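4.2 Storage of small items in shared households

The second round of interviews dealt with where people keep things that are small, used often and owned by more than one person: spare keys, batteries, sewing needles, plasters, fuses, picture hooks. In the first round these had come up mainly as a source of mild complaint. We therefore asked each household to show us where such items were meant to be kept and then to tell us where they had last been found.

Households in Clultutden and Stasilano differed less than we had expected. In both towns the kitchen drawer was the usual answer to the first question, and the answer to the second was often a windowsill, a coat pocket or the top of the fridge. Rents are higher in Stasilano and the flats smaller, but this had little bearing on how items were sorted. What mattered more was how long the present members had lived together. In newer households each person tended to keep a private supply, so that a flat might hold several packets of the same fuse and no working torch.

Diaries were kept on paper for two weeks in January. Members wrote down each time they looked for a shared item, whether they found it, and whom they asked. We had sent out 600 diary sheets, and those that came back were coded by Quartey and Patwary working apart. Where the two coders disagreed, the entry was read aloud and settled by Yakubu. Most disagreements were over entries such as "asked Mum, she was out", which could be read as a failed search or as one that had been put off. We counted them as put off.

Searches were shortest where the container could be seen into without being moved. Tins and lidded cardboard boxes did badly on this measure even when they carried a label, and several people said that the label had stopped being true some time ago. One man in Clultutden had a biscuit tin marked "bulbs" which he used for stamps, and his daughter went on looking there for bulbs. Clear or lightly tinted boxes with a hinged lid (Figure 7) did not need a label to the same degree. Their owners did mention two drawbacks: dust shows on them, and a full one left on display was felt to make a room look untidy. For the second reason some had gone back into cupboards.

The question of who puts things away was harder to study. Diary entries record searching well and returning badly, as people do not notice themselves putting a fuse back. In the interviews we heard the word "whoever" a great deal. When pressed, most households could name one member who did the sorting, normally at the weekend and normally without being asked. That member was also the one most likely to want fewer containers. The others wanted more.

We make no claim about cost. Prices of storage goods in the Clastska shops changed twice during the fieldwork, and few of those interviewed could remember what they had paid.

A weakness of this section is that homes with a garage or shed were left out of the sample. Such homes may keep small items in larger amounts and look for them less often, and the measure of search time used above would need to be changed before it could be applied to them.

Figure 7. Tinted see-through organiser box with the lid open.
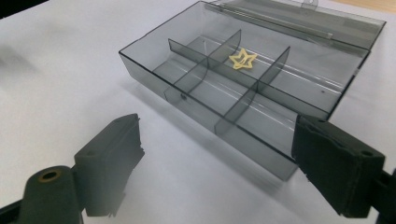
Wumpini Dogbe, commenting on the draft, wrote that search time may be the wrong thing to measure, as in her own interviews people minded a long search far less than finding that the last battery had been taken and not replaced.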